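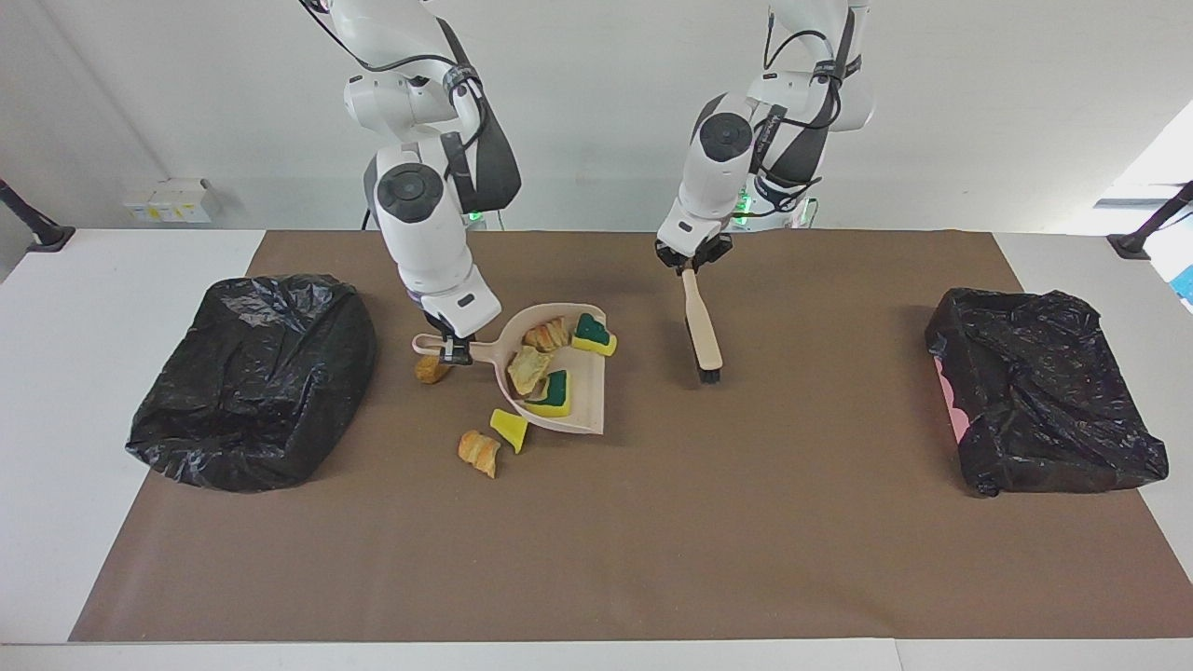

Plomunside Credit Union
Minutes of the Lending Policy Meeting
2020-08-15

Present: Corinne Pettigrew (chair), Kenji Baptiste, Yeison Agudelo, Mei Pruitt
By phone: Tiziana Bortolotti (joined during item 2)

1. Minutes of the April meeting
Approved with one correction. The loan number under item 5 should read 1692. Mei will fix the filed copy.

2. Overdraft fees
Kenji went over the fee waivers granted since spring. Branch staff have been using their own judgment, and members at the two counters are getting different answers. He asked for a written rule. Yeison wanted the first fee in any year waived on request with no questions. Corinne was concerned about lost income but agreed the present setup is unfair to members who don't ask.
Motion (Agudelo, second Baptiste): waive the first overdraft fee in a calendar year when the member asks, at either counter or by phone. Carried, Pruitt opposed.

3. Small personal loans
The minimum loan is now $500. Tiziana proposed lowering it to $200. Members who need less than the minimum have been borrowing more than they want or going to payday lenders. Mei said the paperwork costs the same at any size and asked whether a one-page application would pass audit. Tiziana has a draft and will send it around.
Tabled until the draft has been read.

4. Online banking software
Demos were held with Etura and Flenolent. Etura handles joint accounts better. Flenolent has the simpler bill pay screen, but its contract runs 4 years with no early exit. Yeison does not want to sign anything that long. Kenji will ask Flenolent for a shorter term and get Etura's price for mobile deposit in writing.
No vote.

5. Past due auto loans
There are 32 auto loans on payment deferral. Mei will call each borrower before the deferral ends and offer an extension or a new payment schedule. Letters go only to those she can't reach. Corinne asked that the letter be rewritten, as the current one reads like a collection notice.

6. Other business
The night drop key at the Ren Street branch still sticks. Kenji to call the locksmith again.
Yeison asked for packets to go out earlier. Agreed.

Adjourned 8:40 p.m.
Minutes taken by Mei Pruitt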